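Search tickets Go

Ticket: Start-of-episode check rejected, cell 7
Project: Illora
Opened by: Nayeli Chambi
Opened: May 28, 2025
Status: Resolved

Symptom
The Kontogiannis checker refused 19 recordings with "start state invalid". Both arms homed normally and no joint faults were logged.

Finding
Site rule 2 says that the bin must be empty at the start and that only the bin and the task object may be on the tabletop. Both conditions were met. The checker was still loading the old rule file, which expected two objects.

Reference layout for the bin task, one red object to the right of the blue bin:
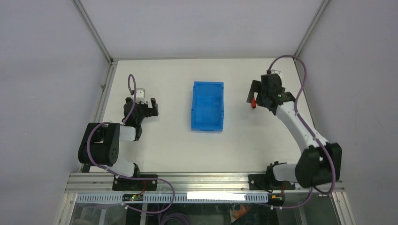 Fix
1. Stop the session and park both arms.
2. Load the current rule file and restart the checker.
3. Re-run the check on the refused recordings – do not edit their labels by hand.
4. Log the rule file version in the shift sheet.

Result
All 19 passed on the second run. Rule text unchanged. Version check added to the start-up list for Ilon cells.

Related tickets
Gripper zero offset after restart
Cable slack limits for two-arm cells
Rule file not synced overnight

© Skukolari Support | Contact | Back to top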